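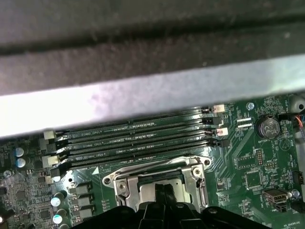 Speaker notes – what the arm costs once you've paid for the arm
Slot after lunch, so keep it moving. Clicker is unreliable, stand near the laptop.

Slide 1. Who we are
Brekura takes in old desktops and servers and gets the useful parts out of them. Say it once and move on. They have all read the programme, or they are about to pretend they have.

Slide 2. The budget we wrote
Put up the original sheet and leave it up longer than is comfortable. One line for the arm, one for the gripper, one that says "sundries". Sundries ended up bigger than the gripper. Wait for the laugh. If there's no laugh, they haven't bought one yet.

Slide 3. The budget we should have written
Fixtures. Spare fingers. Lighting. Cables long enough to go where you want them. Hours – ours, not the supplier's. Training for whoever covers holidays. Electrical work, which in our building meant moving a socket 3 metres and a long talk about whose socket it was.

Ask for hands up: who has a line for spares? Then ask who has used it for something else.

Slide 4. Quotes
We went to Skorno and Oksanen. Both quotes were fair and neither could be compared with the other. Skorno priced by the cell, Oksanen by the piece, and delivery turned up in one and not the other. We wrote our own single-page form and made both fill it in. It cost us an afternoon and I'd do it before anything else next time.

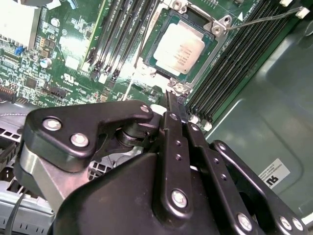 Speaker: Process Lead, Brekura
Session notes, April

Slide 5. Pick the job before the machine
Memory slots, latches, processor sockets. Small parts in a tight space, and the layout changes from one board to the next. We had a price for reach and a price for payload. We had no price for getting fingers in beside a latch. Ask your supplier to show you that on your own scrap, on your own bench.

Slide 6. Numbers
681 boards in the trial plan. 40 set aside as sacrifices, and I was told this was gloomy. Budget for breakage and call it breakage. If you hide it under "materials", someone will ask why you need so much material.

Slide 7. Wurkarport
Our name for the stock and job tracker. Free, in the sense that we built it ourselves and never wrote down the hours. Please write down the hours.

Slide 8. What to ask for
Keep back a tenth of the money until the second quarter. Finance will want it spent by then. Be firm, bring biscuits.

Questions. Someone will ask about payback. The answer is on the spare slide, in small type. 100 handouts by the door, take one.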